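1/23/20

Poison ivy wash trial, Clurkum plot. Patch tests are back and wow, the plain dish soap arm did great! Only two of Mhairi's eight spots itched.

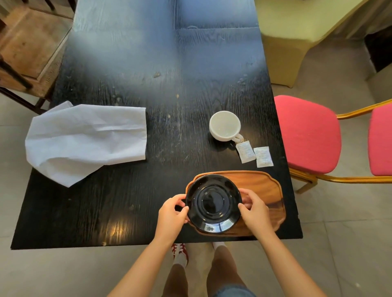 Black saucer on the wood tray.

Edeltraud thinks the rubbing matters more than the soap (I'm starting to agree). Rerun with a washcloth, same oil batch, bottle 167. Wenjie has the key to the cold box.
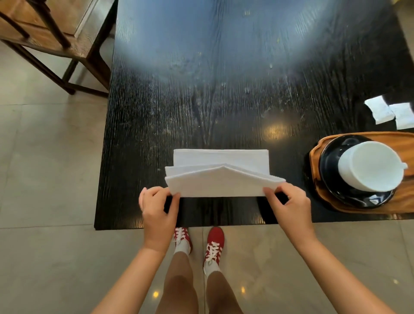
Folding the white napkin.

Still to do: ask Matheson for fresh leaves in June.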